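4.2 The open day at Flatcombe

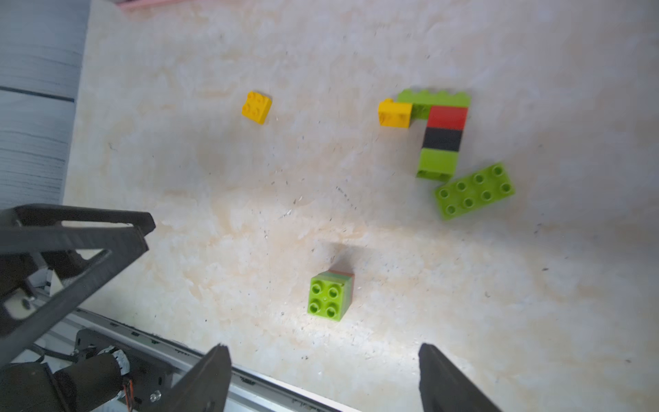 The open day was not part of the original study design. Flatcombe holds one each January, and we were asked, in the tone reserved for things already decided, whether the Fider arm might be shown picking up toy bricks for the public. Figure 6 gives the wrist camera's view of the table. Bricks were placed wherever visitors liked, and visitors turned out to like awkward places.

The arm ran the same grasping policy as in Section 3, with no retraining. Over the day it logged 1057 attempts, of which 956 ended with a brick held clear of the table. We had expected worse. Single bricks with the studs facing up gave little trouble; bricks joined together were another matter, as the policy had been trained on loose pieces and tended to grip an assembly at one end and hope.

Two effects did not appear in the laboratory. First, people leaned over the table, and their shadows delayed the choice of grasp. Second, visitors applauded failures more warmly than successes, which has no bearing on the results but did affect the authors. Eskil Engebretsen, who ran the afternoon session, began announcing each attempt beforehand — a practice we do not recommend, as it invites bets.

The Ciketti controller was restarted once, shortly before lunch. Attempts interrupted by the restart are left out of the totals above and listed separately in Appendix B.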